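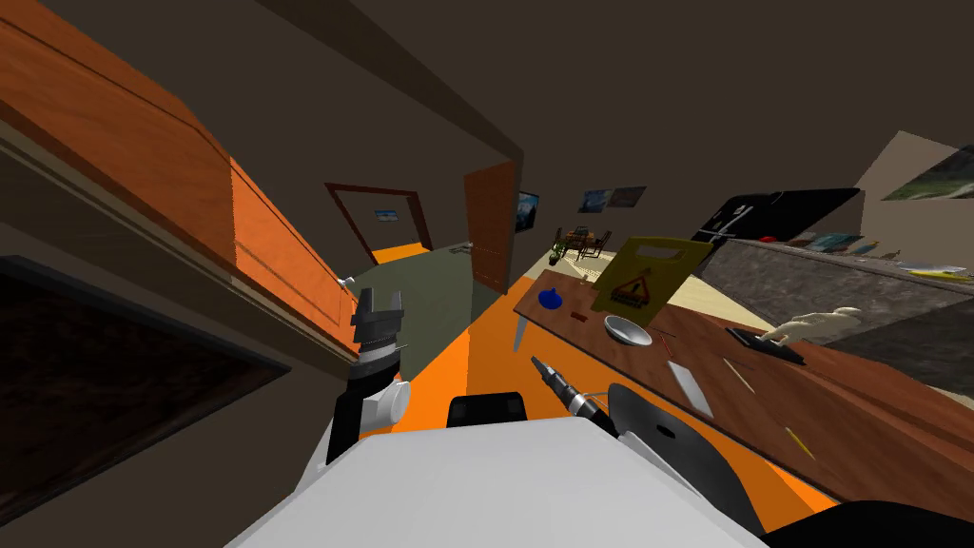 Simulated apartment used for the tabletop trials, with both arms of the robot in view.

The work reported on this page since November concerns a narrow question: whether a two-armed household robot can be trained to pick up ordinary objects when the view it receives is not level. The method is called Stodis. It was developed on the Gernix simulator, and the results of the first full set of trials are now available.

Most training sets assume an upright view. The floor is at the bottom, the ceiling is at the top, and table edges run more or less straight. A policy trained on such views learns to depend on them. In our earlier tests, a policy of this kind lost most of its skill once the view was rolled to one side. It still found the object, but it sent the gripper along a path that matched the old, level view.

Stodis addresses this in a simple way. During training, the roll of the view is changed at the start of each attempt and then held fixed until the attempt ends. The policy also receives the joint positions of both arms. It is never told the roll angle and must work it out from what it sees: walls, door edges, the line of the table.

Each trial begins with the robot beside a long wooden table on which several small items have been placed. One item is named as the target. The trial counts as a success if the item is lifted clear of the table and held for 2 seconds. A trial in which any other item is knocked to the floor counts as a failure, even if the target is lifted.
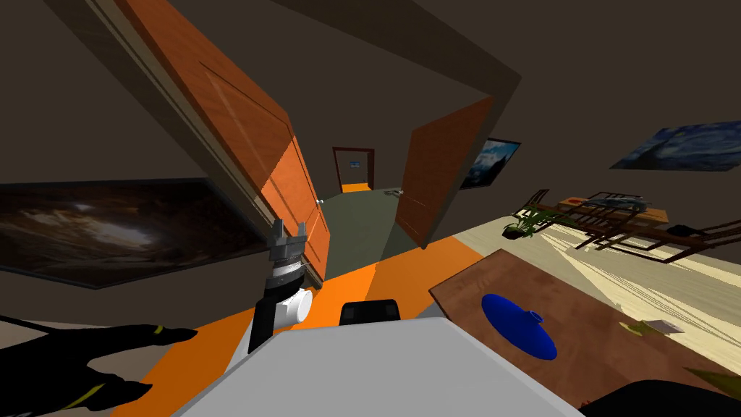
Does the robot need to see the whole room to succeed?
It needs at least one long straight edge in view. When the walls and doors were hidden and only the middle of the tabletop remained, success fell sharply.

The full set consisted of 271 trials. The baseline policy was run on the same starting layouts, so the two can be compared trial by trial. Stodis did better at every roll setting except the level one, where the two were equal. At the smallest setting, 10 degrees, the gain was modest. It grew as the roll increased.

Flat items remain the main source of failure. Cards and other thin objects give the fingers little to close on, and the policy tends to press down on the table before it gives up. The Brellov grasp model, which was tested briefly in place of our own, had the same difficulty.

Training took 95 hours on the Crenshaw cluster. A shorter run was attempted and was stopped early when the left arm began to drift toward its joint limit. The cause has been traced to an error in the reset routine, and the affected trials were discarded and repeated.

The next set will change the roll during an attempt instead of only at the start. Layout files and trial logs will be posted on this page once the file names have been put in order.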